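Ilter Greiffinger-Satz im Kurstest: brauchbar, mit Schwächen bei der Klemmung

Testbericht vom 11. November 2023

Getestet wurde der Fingersatz von Ilter, bestehend aus zwei Grundfingern, vier Paar Wechselauflagen und einer Adapterplatte. Der Satz ist für Parallelgreifer an Leichtbauarmen gedacht und wird als Schulungsmaterial vertrieben. Eingesetzt haben wir ihn im Wahlkurs Haushaltsrobotik, in dem zwei Gruppen über ein Semester hinweg Griffe an Alltagsgegenständen programmieren. Der Preis lag bei 200 Euro inklusive Schrauben, ohne Versand.

Lieferumfang und Montage

Die Teile kommen in einem flachen Karton mit Schaumstoffeinlage. Die Anleitung umfasst 12 Seiten, davon ist die Hälfte Maßzeichnung. Die Adapterplatte passte ohne Nacharbeit. Die Grundfinger werden mit je zwei Schrauben befestigt, das Anzugsmoment ist angegeben, der passende Schlüssel liegt nicht bei. Erstmontage durch die Kursteilnehmer in einer Unterrichtsstunde, inklusive Nullabgleich der Öffnungsweite.

Die Auflagen werden seitlich eingeschoben und mit einem Exzenter geklemmt. Hier liegt der größte Mangel. Der Exzenter hat keinen definierten Endanschlag. Wer ihn zu weit dreht, löst die Klemmung wieder, und das merkt man erst unter Last. Nach der zweiten verlorenen Auflage haben wir die Endstellung mit Lackstift markiert. Seither keine Ausfälle mehr.

Auflagen im Vergleich

Glatt: für Quader und Dosen ausreichend. Auf Glas zu wenig Reibung.
Gerillt: gute Führung an dünnen Stielen, hinterlässt Abdrücke auf weichem Kunststoff.
V-Nut: zentriert runde Griffe zuverlässig, verlangt aber eine genauere Anfahrt.
Elastomer: beste Allroundlösung. Zieht Staub an und muss vor jeder Messreihe abgewischt werden.

Messreihe der Gruppe Bonsu

Sena Kyei hat mit ihrer Gruppe die Masse der Prüfkörper schrittweise erhöht. Mit Elastomerauflage und waagerechtem Zylindergriff wurde das Stahlgewicht von 1155 Gramm über die gesamte Haltezeit ohne messbares Rutschen gehalten. Mit der glatten Auflage brach die Reihe deutlich früher ab. Zum Vergleich lief der ältere Fingersatz von Moller mit, der in der Haltekraft gleichauf liegt, aber keine Wechselauflagen bietet.

Küchengeräte

Interessanter als Prüfkörper ist die Arbeit am Henkel. Griffe an Kannen sind gekrümmt, der Abstand zum Glas ist klein, und der Deckel liegt oft im Weg der Finger.
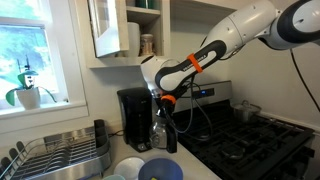 Für solche Griffe sind die Grundfinger einen Tick zu breit. Bei senkrechter Anfahrt von oben bleibt zwischen Finger und Gefäßwand wenig Reserve, ein Lagefehler von wenigen Millimetern führt zum Kontakt. Die Gruppe Pralaswood hat deshalb einen Zwischenpunkt oberhalb des Henkels eingefügt und fährt die letzte Strecke mit reduzierter Geschwindigkeit. In der abschließenden Reihe gelangen damit 67 Griffe in Folge ohne Abbruch. Schmalere Finger wären trotzdem die bessere Lösung. Ilter führt sie im Katalog, allerdings nur einzeln und ohne Auflagen.

Zur Verkabelung: Der Satz enthält keinerlei Sensorik, Leitungen müssen also nicht nachgezogen werden. Wer eine Kraftmessung nachrüsten will, findet in den Grundfingern eine Bohrung, deren Durchmesser in der Zeichnung fehlt. Unsere Anfrage dazu vom Oktober ist noch offen.

Verschleiß

Elastomerauflagen an den Vorderkanten leicht ausgefranst, Funktion nicht beeinträchtigt. V-Nut und gerillte Auflagen ohne Befund. Ersatzauflagen sind paarweise erhältlich.

Bewertung

Passgenauigkeit: sehr gut
Dokumentation: gut, Bohrungsmaß fehlt
Klemmung: mangelhaft ohne Markierung, danach befriedigend
Eignung für den Unterricht: gut

Für Kurse mit wechselnden Objekten kaufen wir den Satz wieder. Für reine Henkelgriffe eher die schmalen Einzelfinger bestellen und die Auflagen selbst zuschneiden.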